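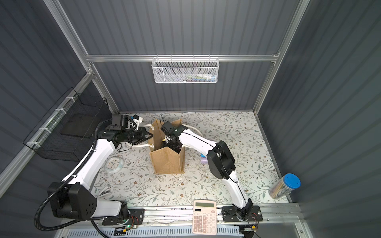 Samutura is a table of what people put in tote bags when they are told to pack "the desk stuff" and given no further help. It has 273 records, one per packed bag, written down by hand and typed up later by someone with better handwriting. The desk stuff in question is the usual population of a small room: a pink calculator, a round wall clock with a light blue rim, colored pencils in a clear container with a blue lid, and a burlap tote with white rope handles that will get in the way of everything. A wall clock is not desk stuff by any definition I would defend, but packers kept treating it as such, so it has its own row in the item list.

Name and status

The table is called Samutura. The item vocabulary it uses is called Funudico and can be used without it. Last full revision: 7 Sep 2024. Small fixes go in as they are found, mostly spelling, and mostly of the word "calculator."

What is in the folder

records.csv has one line per bag.
items.csv is the Funudico list, 80 item types with a plain name and a size class.
bags.csv describes the six bags.
notes.txt is where packers' remarks went when they would not fit in a column. It is the best file and the least useful one.

Fields in records.csv

record: a running number. Gaps were closed up in January, so numbers quoted in older emails are wrong.
bag: a code from bags.csv.
items_in: item codes in the order they went in, separated by semicolons.
items_left: whatever was still on the table when the packer said "done." Often longer than you'd hope.
repack: yes or no. Yes means something came back out before the end.
top_item: the last thing in. This repeats information from items_in and exists because people kept asking for it.
remark: yes if there is a line in notes.txt.

Size classes

Small is anything you can close one hand around. Flat is anything that slides down the side of a bag. Awkward is everything else. We began with a more scientific scheme that needed a ruler, and it lasted until the ruler was packed.

Items that caused trouble

Pencils. If they are in a container, the container is the item and the pencils are not listed. If they are loose they are one item called "pencils, loose," regardless of how many there are. Please don't write in about this. People have.

Cables. A coiled cable is small. An uncoiled cable is awkward. The same cable may be both within one record if repack is yes.

Clocks. Flat when laid face up, awkward when stood on edge. We settled on awkward after a long discussion at Fleston that I would like to have back.

Flashlights. One code covers all of them, toy or otherwise. Color goes in the remark if the packer cared. Matching pairs are entered as the code twice, which looks like a typing error and is regularly "corrected" by helpful people. Leave it alone.

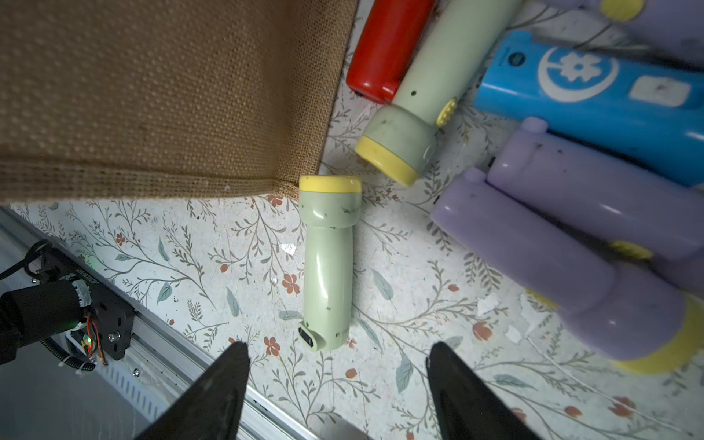 Item code LIGHT, two of them, sage green with yellow lens caps, beside the burlap.

Handles. These aren't an item. Several early records list "handle" as an item because a handle had fallen into the bag and been packed on top of. Those entries were removed and the packers were spoken to kindly.

Bags

All six bags are open-topped. Burlap turned out to be a popular choice with packers and an unpopular one with whoever had to pick fibers off the tablecloth. A bag counts as full when the packer says so. We tried a rule about the rim and gave it up, as soft bags don't have much of a rim once they sag.

How the records were made

Each packer got a table of mixed things, a bag, and the same sentence of instruction. There was no time limit. The person keeping the record sat to one side and was supposed to stay quiet, which held up well except in Yook, where the group all knew each other and had views on the calculator. The 20 records from Yook are marked with a Y at the end of the bag code. Drop them if you want undisturbed packing. Keep them if you want the funny remarks.

Good uses

Checking what tends to go in first. Writing packing lists for short moves. Settling whether anybody puts heavy things at the bottom of their own accord. (Some do. They are very pleased with themselves.)

Poor uses

Anything involving weight, which we never recorded. Anything involving suitcases. Anything where you need to know what happened to the contents later, on the stairs or in the car.

Known problems

"Tape" means adhesive tape in most records and a tape measure in a few. Top_item disagrees with items_in in places; trust items_in. Some records list a thing in both items_in and items_left, and where repack is no I can't explain it.

Contact and reuse

Bo-ram Ok keeps the table and answers questions about it. Use it for whatever you like, credit Samutura by name, and send corrections with the record number and the old value as well as the new one. Proposals to reclassify the clock should be sent separately.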